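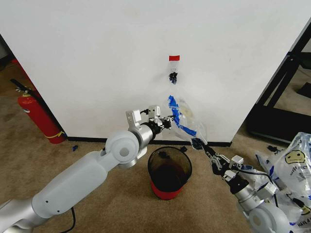

5 min read

Grumstead Site — Automation Working Group
Minutes of meeting, 2025-06-20

Present: site operations, packing (both shifts), maintenance, health and safety representative, union delegate, Bhatia integration team (by phone).
Apologies: finance.

1. Minutes of the previous meeting

Accepted with one correction. Item 4 should have read "bag handling cell", not "bag sealing cell". Sealing stays on the existing line and is outside the scope of this group.

2. Status of the bag handling trial

Bhatia reported on the two-arm cell. The present task is the handling of soft plastic bags against a vertical panel: one arm holds or tensions a corner of the bag while the other approaches from the opposite side. The bag is held to the panel by a small clip at the top, and a second clip is used at the lower corner. Both arms carry parallel grippers.

The task was chosen in January because it is the part of the returns bench that packing staff rated worst for wrist and shoulder load. Film is thin, slips, folds on itself and changes shape each time it is touched. Rigid cartons were considered and set aside as adequately covered by the Ulto case packer.

Of the last 82 attempts logged, 30 needed a person to step in. Bhatia classed most of these as missed grasps on a loose edge. Six were clip faults, where the clip had shifted before the gripper closed. Packing asked that clip faults be reported separately in future, as re-seating a clip takes a person longer than re-presenting a bag. Agreed.

Operations asked whether clear film performs worse than printed film. Bhatia said the log does not yet separate the two and no figure should be quoted until it does. Log sheet to be amended.

3. Effect on packing roles

3.1 Task allocation. Operations tabled a revised task list for the returns bench. Under the proposal, operators would no longer hang and tension bags by hand for inspection. They would load the clips, clear faults, inspect contents and sign off the batch. The delegate noted that the list removes one repetitive task and adds three that require attention, and asked that this be reflected in the position description. Operations to redraft.

3.2 Classification. The delegate's position is that clearing faults on an automated cell meets the threshold for the higher grade. Operations did not agree or disagree and will take the question to Stullside, where a comparable bench has been running with attendants. To be reported back at the next meeting.

3.3 Rotation. Day shift has been rotating operators through the cell every 2 hours. Night shift has not, for want of trained people. Night shift reported that a single attendant for the whole shift is tiring in a different way from the bench: less lifting, more standing and watching, and long gaps in which attention drifts. Health and safety asked that rotation be treated as a control measure and recorded on the roster. Agreed.

3.4 Pace. Packing asked for written confirmation that the cycle time of the cell will not be used as a benchmark for the manual bench while both are operating. Operations confirmed verbally. Written confirmation to be circulated with these minutes.

3.5 Headcount. No positions are to be removed during the trial. Operations could not speak to the period after it. The delegate asked that this be minuted in those words.

4. Health and safety

4.1 Floor around the cell. Scraps and small black fragments on the carpet, and bags heaped at the right-hand side of the work area, were raised as a slip hazard. Film on carpet is less slippery than film on vinyl, but it catches underfoot and can be drawn toward moving equipment. Used bags to go into a lidded bin at the end of each run. The small mesh wastebasket under the panel is suitable for offcuts only and is to be moved clear of the arms' working area.

4.2 Fire extinguisher. The extinguisher stands on the floor against the edge of the panel. Health and safety asked that it be mounted on a bracket with signage at the normal height, on the approach side, so that a person does not have to reach past an arm to get it. Maintenance to action. The monthly inspection is to continue in the meantime.

4.3 Cables. Cables hang below the left arm and loop along the right. Maintenance considers the slack necessary for the range of movement but asked Bhatia to fit clips at the joints where practicable. Bhatia to advise on minimum bend radius before anything is fastened.

4.4 Plastic covering on the right arm. Maintenance asked whether the covering affects heat dissipation at the joints. Bhatia to supply the manufacturer's guidance. No change until received.

4.5 Entry to the cell. The rule remains that no one reaches between the arms unless the cell is in the stopped state and the attendant holds the key. Two versions of the rule are in circulation, one on the laminated card and one in the training booklet. The card is correct. The booklet is to be withdrawn and reissued.

5. Training

The attendant module currently takes one shift. Packing reported that the classroom portion is too long and the fault-clearing portion too short — operators leave knowing the menu structure but have practised re-seating a clip only once. Bhatia agreed to reverse the proportions. Maintenance asked to be included in the fault-clearing portion, as call-outs at night are going to fitters who have not seen the cell run.

Training to be done in paid time and not at the end of a shift. Agreed without discussion.

6. Other business

The red tape marker on the panel has no entry in the set-up sheet. Bhatia to document its purpose and position, or remove it.

Night shift asked for a chair at the attendant's position. Referred to health and safety for an assessment of sit-stand options.

7. Actions

Operations: redraft position description; classification query to Stullside; written confirmation on pace.
Bhatia: amend log sheet (film type, clip faults); guidance on arm covering and bend radius; set-up sheet entry; revised training module.
Maintenance: extinguisher bracket and signage; lidded bin; relocate wastebasket.
Health and safety: withdraw booklet; rotation on roster, both shifts; seating assessment.

Next meeting to be set once the Stullside response is in hand.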